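# Refurbished Dell tower, barebones (no processor fitted)

Stock page last checked October 3, 2019. Sold by the Wodivbridge counter, packed and sent from Jiduvthorpe.

I write these pages for people who have been let down by a listing before, so I will start with the bad news. You are buying a used desktop tower with nothing in the processor socket. It won't start up when it reaches you. If you want a computer you can plug in tonight, buy one of the finished ones and pay the extra.

For everyone else, this is a plain office machine of the kind that gets thrown out long before it is worn out. The side panel comes off and almost everything worth reaching is in front of you: board, power supply, drives, cables. I don't go along with the people who call these "workstation class". It is a metal box with a motherboard in it, and a fairly well laid out one.
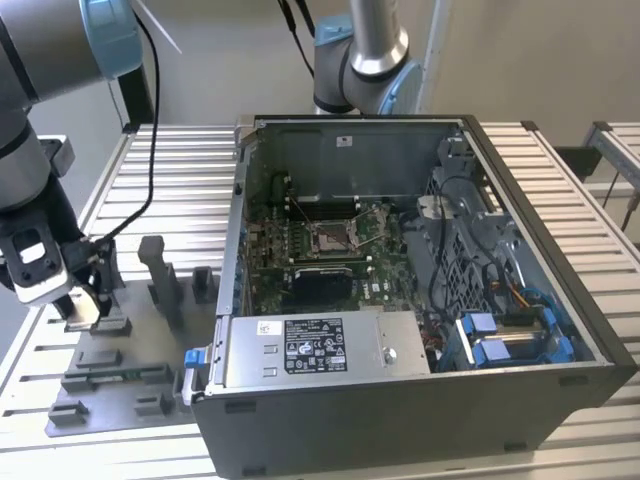 Our stock code is 613, and that is the number to quote if you ring up. It means the case, the board and the power supply are sold together at one price. We don't split them. People ask most weeks whether they can have the board alone, and the trouble is that Dell boards and Dell cases are fond of each other. A board taken out of its own case often wants a different front panel lead or a different power plug, and then it comes back to us in a jiffy bag with a cross note.

## What you get

- Dark grey tower case with side panel
- Green Dell motherboard, processor socket empty, bracket and lever in place
- Power supply in its metal housing, maker's label left on
- Drive cage and the blue plastic drive carriers
- Internal cables as they come out of the machine

## What you don't get

- Processor
- Cooler for the processor (ask us, we sometimes have them)
- Memory, unless your invoice says so
- Windows, or any promise that Windows will be happy
- Keyboard, mouse, screen, mains lead

Drives are a separate line on the order form. If you tick the box, you get whatever is on the shelf that week, wiped. I wouldn't trust a second-hand hard drive with the only copy of anything, ours included.

## The socket

Most of the arguments start here. The lever goes up, the bracket opens, the processor is set down flat and the lever comes back. No pushing. If it feels as though it needs a push, it is the wrong way round or it is the wrong processor. Line up the corner mark and the notches first, and hold the thing by its edges.

We check each socket under a lamp before it is packed. Once the box has left us we can't tell a pin bent in the post from a pin bent by a thumb, so look at it when you open the parcel and tell us within 3 days. After that I am afraid we will be sceptical.

As for which processors fit, go by the board number and not by what a forum says about "that Dell". The same case was sold with more than one board inside. I have read a list that claims 1,000 compatible combinations and I would like to meet the person who tried them.

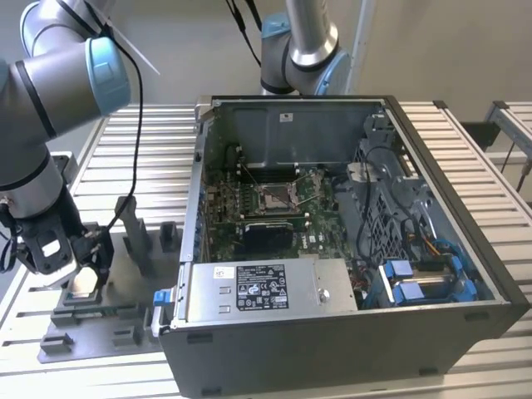

**Can I fit any processor as long as it drops into the socket?**

Fitting the socket is only half of it. The board's own software has to recognise the chip as well, and an older version may refuse one that sits there perfectly. Send us the board number and the processor you have in mind before you spend any money.

## Memory and cards

The memory slots are the ordinary latch kind. Open the latches, match the notch, press evenly until they close. Dell boards can be fussy about mixed sticks, and I would use a matched pair over a handful of odd ones every time. Sellers who tell you mixing is fine are usually sellers with a drawer full of odd ones.

If you plan to add a big modern graphics card, measure first. Then check the power supply label. A card that needs its own power lead may find there isn't one waiting for it, and adaptors are a poor way to save a few pounds.

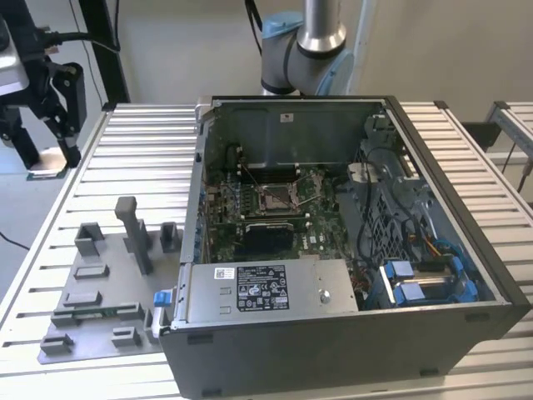

*Code 613 with the side panel off. Power supply lower left, drives in their blue carriers lower right.*

## Cables

We leave the wiring where we find it. It isn't pretty, and at least one buyer has complained about that. Tidying means unplugging, and each plug that is pulled and put back is another that may not be home properly. If you want it neat, do it yourself before the processor goes in, while you have room for your hands.

## Guarantee

Two kinds, and please read which one you have bought. The plain sale covers the board and power supply against arriving dead. The Trukavport cover, which costs more, runs for longer and includes collection. I don't push it. For a machine at this price many people would do better to buy a spare.

Leandro Quiroga handles returns and will ask for the board number and a clear picture of the socket. Send both with your first message.

## Builder's notes

Anyone on the Tang bench course gets this same model to practise on, which is one of the better things I can say for it. It puts up with being opened and shut. Stock has been steady from July onwards, though that depends on which offices are having a clear-out.
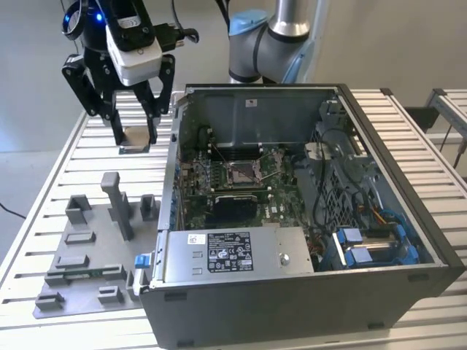 *Tower on its side, lever up, no processor in the socket.*

Collection from the counter is free. Postage is worked out by weight at checkout, and these are heavy.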